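Jenum releases Kisholm 2 for hand-held gripper work

Monday release for trade and research media
Mon 12 December

Jenum today released Kisholm 2, a new version of its software for turning hand-held gripper recordings into motion plans for robot arms. The update is available now to all licensed users.

Kisholm 2 estimates the opening between the gripper fingers from the wrist camera view, with no printed markers on the fingers. It also learns the colour of the work surface at the start of each recording, so that shadows from the operator's hand are not labelled as objects.

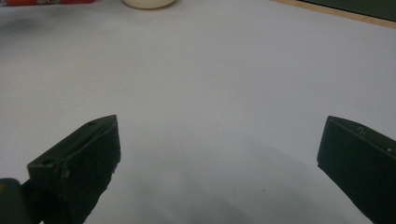
Changes in this version

The perception module has been rebuilt to handle small items held inside larger ones, such as a peg standing in a hollow. Each item gets its own outline and its own grasp plan. Jenum tested the module on 219 recordings and fixed 132 reported faults before release.

"Stacked and nested items gave us the most trouble in August," said Hậu Tô, who leads perception at Jenum. "The planner used to treat the whole pile as one object."

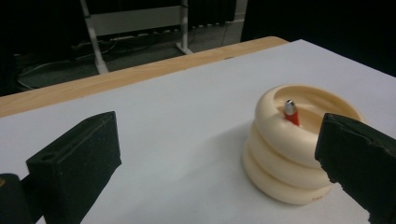
A red peg with a silver cap in the top of a cream ring stack, beside the right gripper finger.

Existing project files will open in Kisholm 2 without conversion. The Prima plug-in will follow in a separate update.

Media enquiries: Chiến Đàm, Jenum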